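Ticket: Zevora dish cell, gripper stops short of the rack
Status: open

Vendor says recalibrate. We did that 3 times in May and the fault came back each time, so I don't buy it.

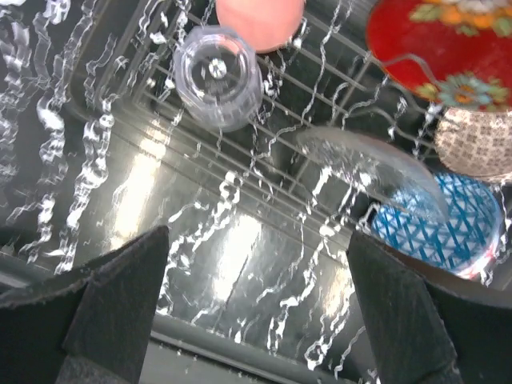

Wrist camera, rack view. White streaks over most of the dishes.

My bet is glare or water fooling the depth reading - the clear cup and clear glass dish can't help. Finger pads look intact.

Next: dry load, lights down, 2 runs at the old settings. Leave the 500 ms settle time alone. If it still stops short, Jeddale can send someone.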